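Cableado y orden en el local de ensayo: notas de taller

Los fallos de sonido en un local pequeño suelen estar en los cables antes que en los equipos. Estas notas recogen el procedimiento que seguimos en Gureo para un montaje de trío (sintetizador, caja de ritmos, bajo y dos voces), pero sirven igual para un dormitorio con una interfaz y un par de monitores.

Separar señal y corriente

Los cables de audio y los de alimentación van por lados distintos de la mesa. Si tienen que cruzarse, que sea en ángulo recto. Un tramo paralelo largo entre un transformador y una línea no balanceada se oye como zumbido a 50 Hz y sus armónicos, sobre todo con pedales de distorsión encadenados. Las fuentes de pared se agrupan en una sola regleta, fijada a una pata trasera y nunca apoyada en el suelo debajo de los pedales.

Toda la cadena de audio se alimenta desde la misma toma. Dos circuitos distintos crean un bucle de masa que luego se intenta curar con filtros. No se anula jamás la toma de tierra de un amplificador: para eso existen las cajas de inyección con conmutador de masa en el lado de audio.

Longitudes

Para unir pedales, latiguillos lo más cortos posible. Para instrumento con pastillas pasivas, no pasar de seis metros sin un búfer, ya que la capacidad del cable recorta los agudos. Las líneas balanceadas toleran tiradas mucho mayores. En el local usamos mangueras de cuatro canales hasta la mesa de mezclas Risdale y dejamos un bucle de servicio en cada extremo, de un palmo, para poder sacar el equipo sin desconectarlo.

El MIDI por DIN no debería superar los 15 metros. Con el sintetizador como maestro y la caja Hellavex como esclava, conviene que el reloj salga directo y no pase por una cadena de tres aparatos.

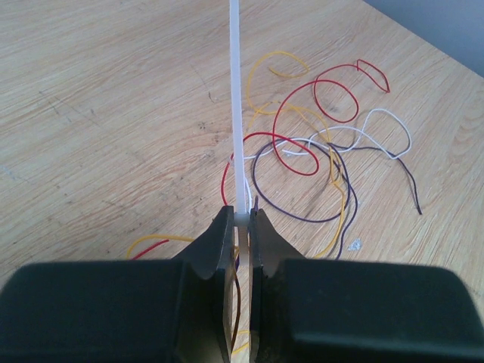 El amarre es la parte que peor se hace. Para los mazos que se modifican cada mes, cinta de velcro; para los fijos, los de detrás del rack y los de la manguera, brida. Una brida de plástico blanco translúcido vale para interior; en furgoneta o en escenario al aire libre se pone negra con protección UV. Se aprieta a mano hasta que el mazo deje de deslizar y se para ahí. Si la cubierta del cable se hunde, hay que cortarla y poner otra: la deformación del dieléctrico es permanente y en un coaxial digital se nota. El sobrante se corta a ras con alicate de corte plano, pues el corte oblicuo deja un filo que abre los nudillos al meter la mano a oscuras.

Enrollado

Vuelta derecha y vuelta invertida, alternando, hasta el final. Nada de codo y mano. El cable enrollado sobre el codo coge torsión, la malla se abre cerca del conector y aparece el chasquido intermitente que siempre se atribuye al jack. Diámetro del rollo: unos 30 centímetros para cable de instrumento, algo más para la manguera.

Etiquetado

Etiqueta en los dos extremos, a cuatro dedos del conector, con termorretráctil transparente por encima. El código lleva origen, destino y canal: SX-MZ-03, por ejemplo. Los nombres de canción o de músico no sirven, cambian. Kumaresan Pillai, que monta los directos de Oyelaran, añade un anillo de color por longitud y se ahorra desenrollar para medir. Lo hemos copiado.

Revisión

En septiembre, antes de volver a grabar, se pasa el comprobador por todos los cables moviendo cada conector mientras se mide. Los que cortan se apartan en una caja marcada y no vuelven al cajón hasta estar soldados. Estaño de 0,7 mm, punta a 350 grados, malla estañada antes de meterla en la lengüeta. El capuchón se enhebra antes de soldar.

Limpiacontactos en los jacks hembra, una pulsación corta, diez inserciones con un macho limpio y dejar secar con el equipo apagado. En los potenciómetros, solo el producto indicado para ellos; el desengrasante elimina el lubricante y el mando queda áspero.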